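Renting a robot by the hour, without the robot

Farzana Dissanayake came to our meeting with one laptop and no robot. For a person who sells robot work, this is a little unusual, and she knows it. "My customers ask me where is the arm," she says. "I tell them the arm is in the laptop, and then I show them, and after five minutes they have forgotten the question."

Her company, Gellow, makes a service called Storora. The customer describes a task for a robot arm, Gellow builds the place where this task happens inside a simulator, and the customer can then practice there, record the movements and try control software before any machine is bought. We talked in the upstairs room of their office in Stutlow, with the heating on too high and the window open.

From the workshop to the screen

Dissanayake worked for many years on real cells, mostly for small factories that packed or sorted things. She liked the work but she remembers well the waiting. A gripper arrived late, or the table was built to the wrong height, and the programmers sat with nothing to do.

"In one project we waited the whole of July for one plate with holes in it," she says. "It was only a plate. I was paying people to drink coffee. So in the evenings I started to build the cell in a simulator, at first only for myself, in order to be ready when the plate came. When it came, we had already found two mistakes in our plan that had nothing to do with the plate."

Gellow still accepts a few installation jobs every year, but Storora is now the main business. The customers are partly integrators, partly university groups, and lately also firms that want to train a model on robot movements and do not own enough arms for it.

She opened one of the standard rooms to show how a session begins. It has an arm, a pedestal, a table and some things on the table, and a floor of planks. Around it there are almost no walls, and where the room stops you see black.

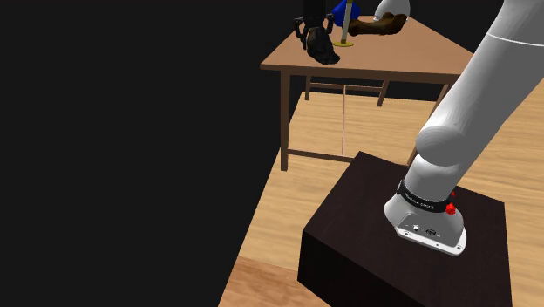
A Storora practice room with the arm on its pedestal. Rendered view.

I asked if the black does not disturb the users. She shrugged. "Some people want walls, and we can add walls. But every wall must be calculated, and I prefer to spend the computer on the place where the fingers are. On the first day the customer looks at the black. On the second day he looks at the gripper and he never again speaks about the black."

The base of the arm, on the other hand, is drawn with much care. There are the connector ports on the front, a switch, even the red button at the side. I wanted to know who needs a red button on a robot that cannot hurt anyone.

"The people who will later stand next to the real one," she answers. "They should have the habit of knowing where it is. Also, if I leave it out, the first message I get from an integrator is that I left it out."

What the customer receives

The basic package costs 700 per month in local currency and includes one room, one arm and one type of gripper. The customer may choose the objects from a library, which at the moment has 326 items, or send his own drawings. Own drawings are converted by Gellow's staff, and this is charged separately. Dissanayake does not hide that this part is where the money is.

The library is a strange collection. Beside the boxes and blocks that one expects, there are objects with knobs and odd ends and pieces that resemble old bones or branches. She explains that regular shapes make everybody too optimistic.

"If you train only with cubes, you will have a robot that is excellent with cubes. Give it something that is thick at both ends and thin in the middle, that is lying not quite flat, and you will see how much it has understood. We have one brown thing in the library, I do not even know what to call it. The customers hate it. I am very proud of it."

The sessions themselves are run from a browser or, for those who want to drive the arm by hand, from a small desk controller that Gellow lends for the length of the contract. Every movement is recorded together with the camera views. The user can place these cameras where he likes, far back in the room or right at the fingers.

One thing she repeats several times is that the recordings belong to the customer. In the first contracts this was not written clearly enough, and a university group asked for a correction. Now it is on the first page.

A user with complaints

So as not to hear only the seller, I called Mahmoud Erraji, who is responsible for automation at Pramanik, a maker of wooden games and small display cases. He has rented Storora for the second season. His task was the insertion of thin wooden parts next to larger ones, a job that his workers do quickly and his first robot supplier had declared impossible.

Erraji is polite, but he is not an easy customer. "The first three weeks I was angry," he says. "The room was beautiful and my task did not work in it. The block slid as if the table was made of soap. I wrote to them, I must have written ten times. They changed the friction, and then it was too much, the block stayed like glued. The third setting was good. But I think a customer should not have to find the third setting."

When I brought this to Dissanayake, she agreed with him almost completely. The friction values for wood came from a table in a book, she says, and wood from Pramanik's saw did not care about the book. Since then, new customers are asked to send a few sample pieces by mail, and somebody at Gellow pushes them over a board with a small force meter. The values that come out are entered by hand.

What convinced Erraji in the end was the detail near the gripper. He had supposed that a simulator would show him two simple fingers, as in the brochures. Instead the linkages are there with their holes, the screws have the hexagonal recess, and the housing has its true width. For his task this matters, for the part that touches something it should not touch is very often not the fingertip.

"With my thin blocks, it is the linkage that gives me problems," he says. "The finger has the place to go in, and the link behind it does not have the place. On paper you don't see this. We turned the gripper by a quarter and approached from the other side, and I did this 70 times in one afternoon. On a real arm my colleague would have taken away my key."

He keeps one camera always close to the fingers and complains that the shadows there are sometimes too dark. The black hardware in front of a black surface is hard to read on his old monitor, he says, and he would pay extra for a lamp that he can move himself. Dissanayake noted the lamp when I told her.

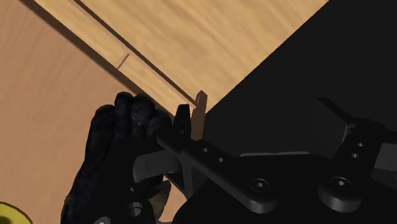

The distance to reality

The old question for every simulator is how much of it survives in the workshop. On this subject both of them speak carefully.

Gellow does not promise a number. Dissanayake says that she used to give one in her presentations, and that she took it out after a customer put it in his own offer to another customer. "What I can say is which things transfer well and which badly. Reach, collisions and the order of the steps, these transfer well. Anything soft, I would not trust too much. Cable, cloth, foam, we have them in the program and they look nice, and I tell everybody to test them on the real table before they sign something."

Erraji has made this step with one of his two tasks. The program from Storora was loaded on a real arm and it needed, in his words, two days of small corrections, mostly with the height of the table. The second task is still only in the simulator. He has not decided if he will buy another arm for it or continue to do it with people, and he says the rent is cheap enough that he can take his time – this annoys his director more than it annoys him.

I asked him what he would tell a colleague who considers the service. He thought for some time. "I would tell him to prepare his objects first. Measure them, weigh them, take the ugly ones too. If you come with only your nice samples, you will pay the rent for nice results. And he should ask for the force meter from the beginning."

What comes next

Gellow is eight people at present, and Dissanayake does not want to grow quickly. The next version will have the movable lamp, if it is not too heavy for the browser, and a way to let two users work in the same room, one with the arm and the other changing the objects. A test of this is already running inside the office. She showed me a short piece of it, where her colleague kept taking the block away just before the gripper arrived. The model behind the arm was confused for a moment and then went to search for it.

"This we can never do in the factory," she says. "To put your hand there again and again, only to see what the robot thinks about it. Here he does it during lunch."

Storora can be tried for two weeks with the standard room and without own objects. The desk controller is not part of the trial, and the customer pays for the return shipping of any samples.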